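Ticket 526 — Newsletter PDF prints with page numbers missing
Opened by: Yuk-lan Yu, Olton office
Assigned to: Findeck print support
Status: closed, 14 Oct 2026

The tableware supplement goes out with the members' newsletter. On screen the PDF is fine. On paper, the footer is gone from every page that has photos running to the bottom.
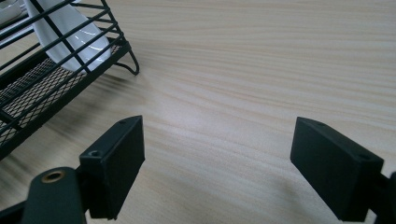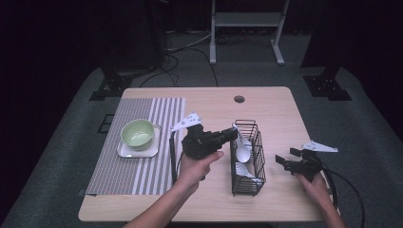
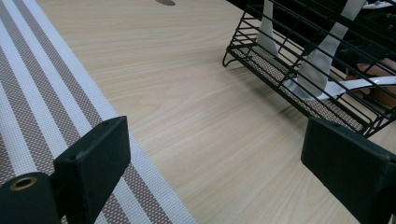 *Olton Table & Home | Issue 5 | Page 2*

## What I tried first

- Printed from the browser and from the desktop reader. Same result both times.
- Turned "fit to page" on. The footer came back but the whole page shrank and the margins were wrong for folding.
- Restarted the printer. No change.
- Sent the July issue to the same printer. Footer prints properly, so I don't think it is the paper tray.

## Reply from Findeck

Please check the page size in the file against the size set on the printer. Also tell us which template you started from, and whether the footer sits in the master page or was typed on each page by hand.

## Yuk-lan Yu

File is A4, printer is A4. The template is the new one from Cheung, called Ulemance. The July issue used the old one. Footer is in the master page.

## Reply from Findeck

We opened the Ulemance template. The footer box is set 2 mm from the bottom edge. Your printer can't put ink that close to the paper edge, so it drops the line — no warning is given. The old template has it much higher up.

To fix:

1. Open the master page and unlock the footer layer.
2. Move the footer box up to 12 mm from the edge.
3. Shorten the photo column by the same amount, or the last picture will sit over the text.
4. Export again with "use document margins" ticked.
5. Print one page before the full run.

## Yuk-lan Yu

Done. The first test still had no footer, but I had missed step 3 and the photo was covering it. Second test was right. Page number, issue number and title all there, and the fold lands where it should.

Full run of 700 sent after that. I checked the top few copies and the bottom few — all good.

I have asked Cheung to change the master copy of the template. Until they do, anyone starting a new issue should copy the Issue 5 file and not download Ulemance again.

## Findeck

Closing this one. If the footer goes missing again, reply on this ticket and attach the exported PDF as well as the working file.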